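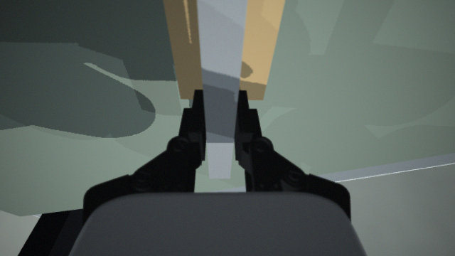 12th February. Corner post bases, second day on the Nakar spring unit. Complaint from the ground staff at Zivness is that the posts lean after a few matches and the referee has them straightened before kickoff. Clamping was the hard part. A two-sided grip on a tapered piece, like the gray bar that narrows down between the gripper fingers, only bears well if the jaws follow the taper, and our vise jaws are parallel. The post touched at the top edge of the jaws and rocked. Lech cut a pair of tapered packers from scrap nylon and the rocking went away on the next mounting. Yesterday's readings were taken without packers, so they are struck out.

Setup after the change:

- base bolted to the steel plate, post vertical by spirit level
- Lüthi force gauge pulling at flag height, cord horizontal
- each pull to 15 degrees, released by hand, lean read after the post stops moving

Force to reach the angle on the new spring: 73 N. Repeat pulls agreed within what I can read off the gauge. The old spring from the northeast corner needed clearly less and did not come fully upright. Did not log a number for it, the collar was bent and I don't trust the zero.

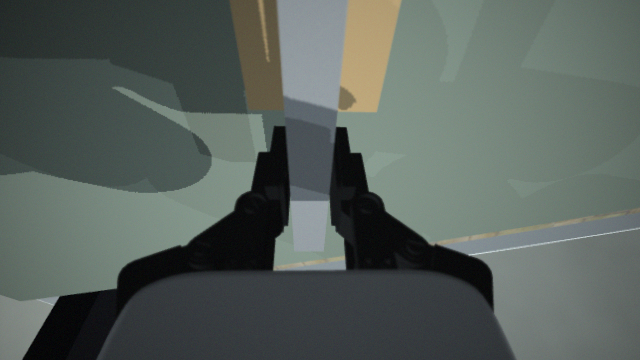 *Gripper and bar from above, green tabletop.*

Cycling: 600 pulls on the new spring, checked at intervals. Lean at the end was 2 mm measured at the top of the post, all in the pull direction. Most of it came early and then it held. When I loosened the collar and reseated it, nearly all of the lean disappeared, so I put it down to the collar settling and not to the spring. Needs a repeat with the collar pinned before I write that anywhere else.

The Sulteo base has a rubber block instead of a spring. Softer at small angles, stiffer near the end of the travel. It comes back slowly, which could be a nuisance if a player brushes the post while taking a corner and the flag is still moving when the ball is struck. Arwel wants it tested cold as well. 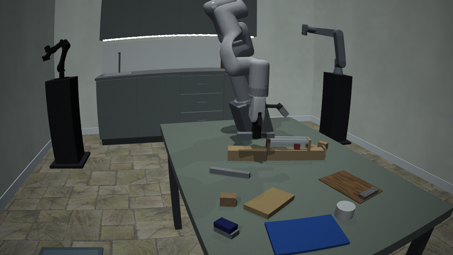 For the cold run it will go in the chest freezer overnight with the thermocouple taped to the block, then straight onto the plate. Same angle, same cord height. Pull promptly, the block will warm up in the vise.

Open items:

- pin the collar, repeat the full cycle count
- second Nakar unit, to see if the spring force matches
- ask Zivness which sleeve depth they use, the drawing only shows the post
- recheck gauge zero before and after every run
- mark the packers left and right, they are not interchangeable

Arwel needs a recommendation by June, when the pitch is reseeded and the ground sleeves can be dug out. Lech has the spare plate if both bases are to run side by side.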